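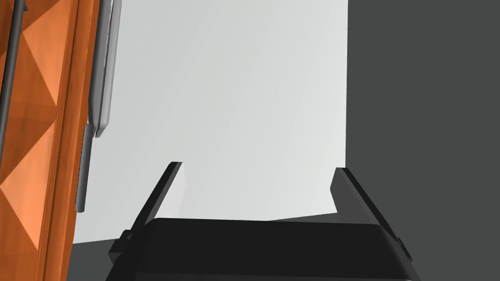

Wrist view in the simulator, tall cabinet door at left, fingers open.

From: Bastien Chevalier
Date: 2021-03-27
Subject: Re: [brorkik-dev] Handle detector ready to merge?

On the list, the Saltonik group wrote:

> We think the handle detector is ready for the main branch. It was
> trained on 3,357 rendered wrist views from the kitchen set and it
> finds the handle in all 30 of the held-out ones. The planner takes
> the top box, fits a line to it and sends a grasp pose. We would
> like to drop the old geometric fallback in the same merge, as it
> is slow and hard to maintain.

I would like to hold off on this, and I'm against dropping the fallback at all for now.

Look at the attached view. On the door there is a long light gray handle, and just under it and a bit to the left there's a narrower gray bar running down along the door edge. Is the second one a handle or a piece of trim? I can't tell from this view and I doubt the network can either. When I ran your checkpoint on it I got one box around both of them, with a score high enough to pass the threshold. The line fit then goes through the middle of the pair and the grasp pose lands near the place where one bar stops and the other starts. Your metric counts that as a hit. The box overlaps the labeled handle, so fine, the handle was "found". The planner has nothing useful to close on.

So "all 30" doesn't tell me much. I'd want to see how far the grasp point is from the labeled bar, and which bar it picked, before anyone talks about merging.

Second thing. The held-out views come from the same kitchen set as the training views. The same doors, the same orange wood texture, the same light. Of course it does well. I swapped in 20 views from the Marchal cabinets, which have flat gray handles on gray doors, and it missed 16. I know those aren't in scope for this release, but the merge note says "general handle detection" and it can't say that.

Third, the depth. The walls in these renders are perfectly clean, pale on one side and charcoal on the other, with not a speck of noise. Our depth filter was tuned in January on real sensor data and it throws away thin shiny things near edges. Handles are thin shiny things near edges. Has anyone run the full chain with the noise model switched on? The config in the branch has it off.

What I'd accept: merge behind a flag, off by default, fallback stays, and the log writes out both grasp poses so we can compare them. That's a small patch — I can write it if no one else wants to.

Bastien

3 comments

usomeo_ctrl
Same result here with the one big box. Lowering the suppression threshold splits it in two, but then the order of the two flips between runs.

mk
The fallback is slow because it refits the door plane on every tick. Cache the plane and it's fine. There's been a ticket open for ages.

gripfan
+1 for the flag. Please don't name it use_new_detector, we already have two of those.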